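[공지] 공용 주방 하부장 정리 및 행주 보관 기준 안내

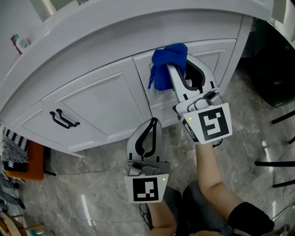

발신: Yurii Yatsenko (Fokoden 시설운영팀)
수신: 공용시설 이용자 메일링 리스트
2025년 10월

이용자 여러분께

Fokoden 시설운영팀입니다. 지난 메일에서 문의하신 공용 주방의 행주 보관 및 하부장 사용 기준에 대하여 아래와 같이 회신드립니다. 동일한 문의가 다른 층에서도 접수되어 리스트 전체에 공유합니다.

> Bragança동 이용자입니다. 주방 하부장 문에 파란 행주를 걸어 두는 경우가 있는데, 이것이 허용되는지 궁금합니다. 문을 여닫을 때 천이 손잡이 쪽에 끼기도 합니다. 또한 곡선형 흰색 상판 위에 개인 용기를 두어도 되는지, 의자에 걸쳐 둔 천과 바닥 쪽의 옷가지는 누가 치워야 하는지도 함께 안내 부탁드립니다.

1. 행주
사용한 행주는 헹구어 짠 뒤 벽면 건조대에 펼쳐 널어 주시기 바랍니다. 하부장 문에 거는 것은 설거지를 하는 동안에 한하여 허용하며, 주방을 나가실 때에는 반드시 걷어 주십시오. 구겨진 채로 문 윗부분에 남아 있는 행주는 저녁 점검 시 수거하여 세탁실로 보냅니다.

2. 하부장 문과 손잡이
흰색 문짝은 표면에 물기가 오래 남으면 도장이 들뜰 수 있습니다. 검은색 막대형 손잡이가 헐겁거나 기울어진 경우 직접 조이지 마시고 시설운영팀으로 알려 주십시오. 교체용 손잡이는 Pivwood 제품으로 확보되어 있으며, 개당 2000원의 부품비는 운영비에서 처리합니다.

3. 상판
개인 양념병과 세제 용기는 조리 중에만 상판에 둘 수 있습니다. 이름표가 없는 용기는 3일간 보관 선반에 옮겨 두었다가 폐기합니다.

4. 의자 및 바닥
의자에 걸쳐 둔 천과 바닥 가까이에 쌓인 의류는 소유자가 당일 회수하는 것을 원칙으로 합니다. 회수되지 않은 물품은 Lurkis 보관함으로 이동하며, 보관 기간은 30일입니다. 대리석 무늬 타일은 물기가 있으면 미끄러우므로 바닥에 물을 흘리신 경우 즉시 닦아 주시기 바랍니다.

위 기준은 12월 정기 점검 전까지 시범 적용합니다. 의견이 있으신 분은 본 메일에 회신하여 주시고, 회신 시에는 해당 층과 주방 위치를 함께 기재하여 주십시오.

감사합니다.

Yurii Yatsenko 드림
Fokoden 시설운영팀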